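Fulisow data working group
Notes of the March meeting, Serkesgate office, 10.00 start

Present: Hnat Kravets (chair), Janaka Pramanik (notes), two from the Pevon scene team, one from training. Apologies from purchasing.

1. Notes of the last meeting

Agreed, with one change. Under item 4 the word "solved" is to read "improved". Hnat asked for that and the scene team did not object.

2. Where the Kettle set stands

The simulated home office set, known as Kettle, now has 612 recorded episodes. Of these, 147 have been rejected by the checkers, mostly for the phone slipping through the fingers or for an arm passing through furniture. That leaves 465. The training side had been told to expect more than that by now.

Hnat said he was tired of seeing the total quoted without the rejects. From now on both figures go in every report, on the same line. The scene team said the reject rate is falling. Hnat asked for it week by week before he would repeat it to anyone.

Janaka pointed out that 192 of the accepted episodes come from a single operator, who has a strong habit of bringing the right arm in low and turning at the last moment. The model may well be learning that person and very little about desks. Training thought this was overstated but had no test that would show it either way.

3. Scene review

The meeting went through the attic office at the robot's own eye height, as the operators get it.

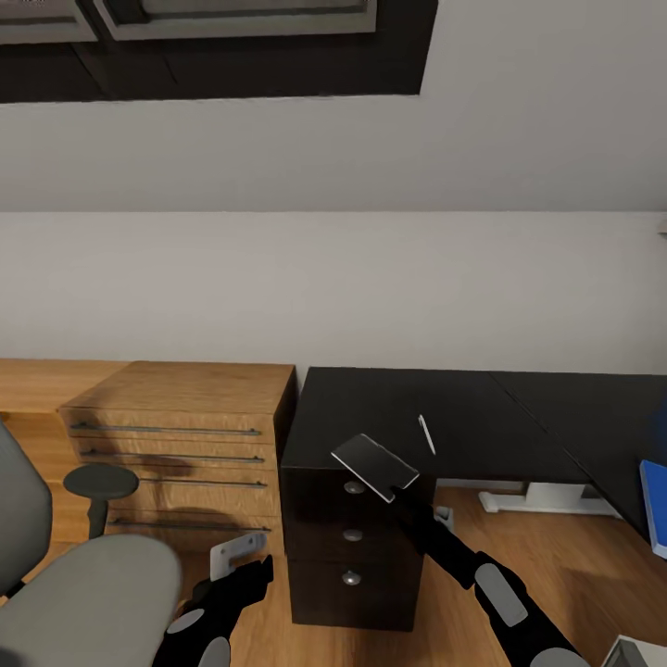
Reject labels took up most of this item, and there is still no agreement on them. Checkers are using "clutter" for anything that makes an episode awkward to score, and two checkers given the same episode will often split. Janaka used the attic office to make the point: with the phone held up in front of the pedestal's top drawer, part of the knob is hidden from the head view, and one checker would call that clutter while another would pass it. Hnat said a hidden knob is an occlusion and should have its own label. The scene team said they already had too many labels – nine at the last count – and a tenth would only be used badly. Left open. Janaka to write one sentence for each existing label, and any label that cannot be explained in one sentence goes.

The pedestal drawers have round knobs and the sideboard drawers have long bar handles. The scene team offered this as variety. Hnat accepted that it is two kinds of handle and asked how many kinds a real house has. No figure was given.

There was a short exchange about the office chair, which stands close in on the left and hides part of the sideboard drawers. Training would like it kept, as real rooms have chairs in the way. Hnat is content with that so long as its position is changed between episodes. At present it seems to be moved only when somebody remembers.

4. Simulated against real

Training reported that mixing simulated episodes with real ones "helps". Hnat asked by how much, on which task and against what. The comparison had been run once, with one seed. It is not to be quoted outside this group until it has been run again with more seeds and with the single-operator episodes taken out.

Janaka asked for it to be noted that she is not against simulation – it is cheap and the rooms are quick to change – but that a room with clean planks and tidy light is an easy room, and the set has a good many of those. Noted.

5. Operator hours

Sessions after lunch produce more rejects than morning ones. The scene team put this down to tiredness. Hnat thought it might as easily be the newer operators, who mostly have the afternoon slots. Slots to be swapped for a fortnight before anyone draws up a new rota.

6. Actions

Janaka: one-sentence label definitions, sent round before the next meeting.
Scene team: weekly reject figures; chair position changed by script.
Training: repeat the mixing comparison as under item 4.
Hnat: tell purchasing that the request for a second Pevon licence is on hold.

7. Any other business

The door code for the Serkesgate office has changed. Ask Janaka.

Meeting closed at 11.25.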